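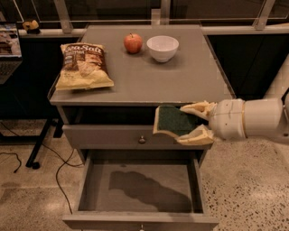

Snack spot on top of the grey drawers, before I tidy

iestyn_p
2024-06-05
Right, need opinions, quick because I'm meant to be doing this tonight. Grey drawer cabinet at the end of our kitchen. Top of it has become where food lands. Crisps (the sea salt tortilla type ones), an apple, white bowl. Other half of the top is bare and I want to keep it that way. Do I
put a tray on it, put hooks and a shelf above, or just move the snacks into the top drawer and be done?
Cabinet is staying, it's from my nan's, she said 1970 but who knows.

ifeoma_o
Drawer. Everything in the drawer. Flat top with a bag of crisps on it is a flat top with four bags on it by the weekend.

palomino45
Disagree. Stuff in drawers gets forgotten. Found a packet of oatcakes in mine in April, best before the previous April. Tray.

iestyn_p
see this is my worry. we do forget things. Apple in a drawer = bad idea surely

ifeoma_o
Apple goes in the bowl! That's what the bowl is for. Bowl on top, crisps away. Why is the apple sat next to the bowl and not in it

iestyn_p
bowl is for the crisps

ifeoma_o
oh

cuadros_c
One bowl for fruit, one for crisps, second one lives in the cupboard till you want it. Sorted.
Also is that lip along the front raised at all or just an edge? If it's flush a tray will slide about when you yank the top drawer. Mine did. Went through 2 glasses before I stuck felt pads under it.

iestyn_p
Flush I think, will check. Drawers do stick a bit so yes there's yanking

palomino45
Candle wax on the runners. Or soap. Do that first whatever you decide

amparo.l
Joining in as someone with nearly the same cabinet, grey, flat top, though mine's the Greltmont one. Wipe it down properly before you put ANYTHING permanent on it. I put a tray on mine for a year and there was a ring under it when I moved, never came out. Go easy with the green side of the sponge, it took the shine right off mine in one patch and now I see it every time the light's on.

cuadros_c
Seconded on the scourer. Soft side, warm water, bit of washing up liquid. Dry it straight after.

palomino45
Bit over cautious imo. Used a scourer on painted furniture for years, no bother. Depends on the paint.

amparo.l
Depends on the paint is exactly the problem, he doesnt know what paint it is

palomino45
fair. Try it round the back where it won't show then

byungchul_so
Nobody's mentioned clips. Once the bag's open it goes soft sat out on top whatever you put under it. Clip or a tin. I've an Akden tin, square, fits in a normal drawer with the lid on. Got it at the market in Borkbridge for not much.

iestyn_p
Tin is a good shout. Would stop the rustling at 11pm as well

ifeoma_o
so we're back to the drawer

iestyn_p
Crisps in tin in drawer, apple in bowl on top, no tray for now. Measured the drawer, 30 cm front to back inside so depends on the tin. What size is yours @byungchul_so?

byungchul_so
At work, will measure later. Smaller than that I'm pretty sure

palomino45
still say tray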